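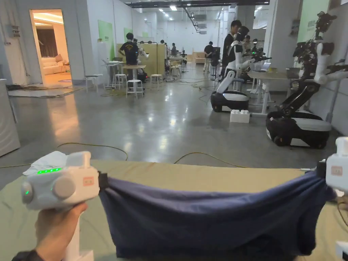 # Folding at Home: what we learnt about cloths, tea towels and patience

Margit Rustad, 2020-04-22

When I first told my family in Tonthorpe that my project was going to be on folding, they laughed, and I can't really blame them! But I had spent most of December helping my aunt with the linen at her guest house (she has 35 tea towels and an opinion on every one of them), and I kept wondering why some piles stay neat in the cupboard and others slump over by teatime.

## What I did

I compared 3 ways of folding a plain cloth: in halves, in thirds, and rolled. Each fold began in the same way, with the cloth held up by two corners so that it could hang and sag in the middle before being lowered on to something soft. I did 126 folds altogether, though I threw out the first lot as I was still getting the hang of it.

## What I found

Thirds won, and by more than I'd expected. The rolled cloths took up the least room but were a nuisance to stack, and halves slid about terribly on the painted shelf. Thin cloths were harder than thick ones whichever way I went about it, as the lower edge tucks itself under the moment it touches down.

I would still like to try fitted sheets, if my aunt will lend me any.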